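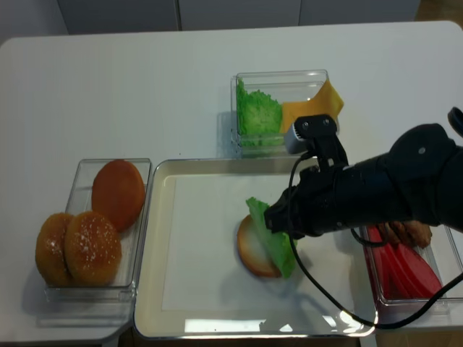 The Plivavari burger tray and tubs
November
By Pieter Mulder

I get asked more about trays than about burgers these days, and I suppose that's my own fault for going on about them. So I've finally given the Plivavari set a page of its own in the shop. We've used it at home for every burger night since the spring, and I like it enough to have got a pile of them in.

The set is a big white serving tray with a silver-grey rim, plus two clear plastic tubs, one wide and low and the other narrower and taller. You build on the tray, the buns wait in the wide tub, and whatever else you fancy goes in the tall one. I know, I know, you've got a chopping board and a cake tin already. So had I!

The tray first. The base is flat, properly flat, so a bottom bun sits still while you're draping a lettuce leaf over it (a frilly leaf always wants to slide off one side, in my experience). The rim is raised enough to stop a runaway slice of tomato. It's also big. My old tray took two burgers and a lot of swearing, and on this one I can line up a whole family's worth and still have a bit of room for the ketchup. Measure your cupboard before you order, please. Mine lives upright beside the oven because it won't go in the drawer, and two people have sent theirs back for the same reason.

White was my wife's choice and I grumbled about it. I've come round. Crumbs and sesame seeds show up straight away, so wiping down is quick, and green lettuce looks lovely against it. Beetroot is another matter – rinse the tray before you sit down to eat or you'll be at it with bicarb afterwards. Mine has a faint pink patch near one corner that I've stopped noticing.

Now the tubs. I like clear ones for buns and I'm a bit stubborn about it. If the seeded tops are in there with the bottoms, you want to see at a glance which half you're reaching for, and how many you've got left before somebody's cousin wanders in for a second helping. Lay the bottoms flat and lean the tops up against each other, then you can pick one out without squashing its neighbour. Don't toast the buns and drop them straight in, though. They'll steam each other soft. Leave them on a rack for a few minutes and they keep that nice crisp edge round the cut side.

The tall tub I use mostly for lettuce, washed and dried and stood up with a sheet of kitchen paper down one side. My sister keeps gherkins in hers, and it does smell of gherkins now, so pick a job for it and stick to it!

How I build, as people always write in to ask: bottom bun on the tray, cut face up, then the lettuce, then the patty, then cheese, then sauce on the top half only. Leaf underneath keeps the juice off the bread for a while. There are people who put the lettuce on top and I've given up arguing with them. Get all your bottoms and leaves laid out while the meat is still cooking and the last bit goes very fast.

I did try a couple of others before settling on this one. The Gritalis tray is handsome, but it has a slight dip in the middle and everything drifted towards it. The Trikon is lighter and would be my pick for picnics, only the rim is so low that it's hardly a rim at all. Ostrowski do a set with three tubs and no tray, good if you've already got a tray you love.

Washing up: the tubs go on the top rack of the dishwasher, away from the heating element. The tray I do by hand with a soft sponge. A scourer will dull the rim, and I've got the dull rim to prove it.

Sold as a set of three pieces, tray and two tubs. No lids, sorry, I've asked the makers and they only shrug. I cover mine with a clean tea towel. We've 70 sets in and they'll go out in the order people write to us. Spare tubs can be had on their own, just say whether you want the wide or the tall.

Comments

Maureen: Bought this for my dad's birthday do and we did 20 burgers in two goes. Tray is bigger than I thought but he's thrilled. Could do with handles.

tomh81: Do the tubs stack inside each other when they're empty?

Pieter Mulder: The tall one lies down in the wide one, Tom, a bit of a wobble but it saves a shelf.

Bev from the allotment: Lettuce UNDER the patty?? Tried it. Won't be going back. Please get some lids made.

Gareth: Is the white the only colour?

Pieter Mulder: Only white for now, Gareth.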